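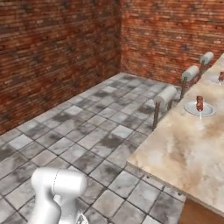 2 min read

The bus arrives at the Tusardale stadium with the curtains drawn, and for the next few minutes the match is a problem of distance. A visiting team has to cover 31 meters between the vehicle door and the players' entrance. Until last season that stretch was open on one side. It is now a closed lane, and the way it was planned says a good deal about how clubs have changed their thinking on matchday arrivals.

The old layout used waist-high barriers set in a single line. Supporters could lean over them, and did. In March, after a cup tie in which a visiting goalkeeper had his headphones pulled off on the way in, the club asked the safety firm Trekemitz to redraw the approach.

The firm's first finding was dull and useful. Most of the pressure on the line came from people who wanted a signature and had been given no place to ask for one. Autograph hunters, parents with small children and a few louder away-day regulars were all pushed into the same strip of pavement, facing the same gap.

The new plan splits them. A double barrier runs along the north side, with a walkway for stewards between the two rows. Signing takes place at a separate pen, past the ticket office, where players who wish to stop can do so at a fixed table. The bus parks nose out, so that its door opens directly onto the lane. Nineteen stewards work the arrival, each assigned to a numbered post, and they stay there until the last kit trunk is inside.

Barriers come from Jotiline, whose interlocking feet are heavier than the ones they replaced. They take longer to set out. The ground crew now starts before the turnstile staff, a change that required a new line in the overtime budget.

The first full test was a sold-out derby, with 1,686 visiting supporters. Both buses unloaded without a stoppage. Two people were turned away from the inner row, neither of them holding a match ticket.

Some regulars dislike the arrangement. The fan newsletter Grabowska argued that the lane makes players harder to greet and the club harder to like, and it has asked for the signing pen to open earlier. The club has agreed to a trial for evening matches — weekend kickoffs will keep the present hours.

Contact the editors | © 2023 All rights reserved | Back to top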